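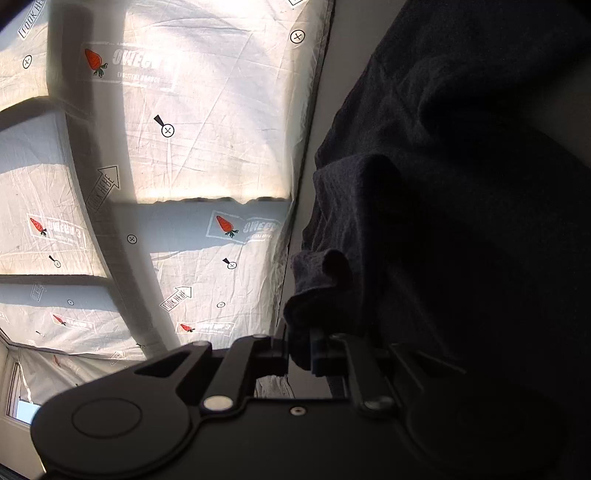
Venla Savolainen left a comment under my last post wanting to know why we keep the fumbled grabs in our training data when every tutorial says to throw them out, and whether we'd ever checked that they do any good. Fair question! I started typing an answer in the comment box and it got silly long, so you're all getting it.

Quick catch-up if you're new. The project is called Jakab, and the goal is to get a pair of robot arms to pull one piece of clothing out of a heap and spread it out. We teach it with hand-held grippers. You hold one in each hand, you do the job yourself, and the camera on each gripper records what its jaws are up to. The model (we call ours Bulier, don't ask, Toivo named it and he's very proud) learns to go from those pictures to the next bit of motion. It never sees my hands or my face or how annoyed I am, only what the gripper sees.

So, the fumbles. Cloth is horrible to grab. You go in for a fold, you close the jaws, and you come up with air, or with the thing under the thing you wanted. Dark knits are the worst for me. The fold you're after is almost black, the hollow next to it is also almost black, and if there's bright light coming in behind, good luck. A person just shrugs, backs off a little and goes again from a slightly different side. It takes a second and you barely notice doing it.

Our first recording rules said to cut all of that. If you missed, you hit the pedal, the clip was tossed, and you started over. Everything in the set was a nice clean grab. Bulier learned from it and looked great right up to its first miss, and then it did the saddest thing. It lifted its empty jaws and carried on spreading out a shirt that wasn't there. Very smooth motion. No shirt.

It makes sense when you think about what we'd shown it. In our data, closed jaws always had cloth in them. It had no clue what to do with closed jaws and nothing between them, so it went with the nearest thing it knew.

Seija Ikonen was the one who said we should stop using the pedal. She went through what we had and tagged every clip where somebody had missed and then fixed it in the same go – a few people had been ignoring the rule (me, it was me). After that we recorded more, with no instruction to be tidy. By December the full set was 1016 clips, and 183 of them have a miss and a second try in them.

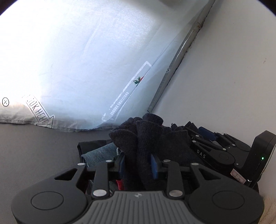

Two grippers at the heap: charcoal knit on top, denim sticking out at the side.

Now for the checking part, which is what Venla asked about. We trained Bulier twice. Once on the whole set, and once with the 183 fumble clips pulled out and the same amount of clean stuff put back in, so neither version got more to learn from. Same training time, same arms. Then each version got 10 tries at each kind of garment, and we had 6 kinds, and Toivo reset the heap between tries from a photo so I couldn't help my favorite by fluffing things up.

On first grabs the two were neck and neck. I was a bit deflated, to tell you the truth, because I'd been hoping the fumbles would make it better all over. They didn't. The version with the messy clips missed its first grab just as often.

What changed was everything after the miss. The clean-only version almost never came back from one. The messy version would open up, back away, shift over and have another go, and a lot of the time it got the cloth on that second try. On the knits that meant six good finishes out of 10 where the clean-only one had two. Denim hardly moved at all, but denim is stiff and easy to pinch, so there weren't many misses to recover from in the first place.

Before anyone gets excited:

- Ten tries is a tiny number. A different heap on a different morning could move that six a fair bit, and I wouldn't put money on it staying put.
- We only tested in one room. Same walls, same window light, so I can't say what it does anywhere else.
- Second tries can turn into third, fourth and fifth tries. Once the messy version kept poking at the same fold until I stopped the run. It didn't seem to know it had already tried there, which makes sense, as it only gets to look at the last few pictures.

That last one is bugging me the most. Ulla Karppinen thinks we should give it a longer memory. I think we should first look at where people move to after a miss, because when I watch my own clips I nearly always go lower and further in, and I wonder if Bulier is copying the "again" part without the "somewhere else" part. We have a small bet on it. Loser washes the whole heap.

One practical thing if you're recording your own. Not every bad clip is a useful bad clip. Where somebody missed, got fed up and dropped the gripper, we still toss it. Same when the jaws snag on something and the fix happens out of view of both cameras. We keep the ones where the miss and the fix can both be seen, start to finish, and we leave the timing alone. I tried trimming the little pause people take after a miss and the model got jumpy, so the pauses went back in.

Venla, I hope that covers it. I'll put up the per-garment table once Seija has gone over my sums, and I'm starting on towels tomorrow afternoon, so if you have a theory about towels, now's the time.

Last updated: December

Home Posts Projects About Contact

Recent posts
Jaws, pads and why grip matters more than force
A bad week with the Drernard mounts
Syncing two cameras without losing your mind
Sock pairing, part two
What I got wrong about folding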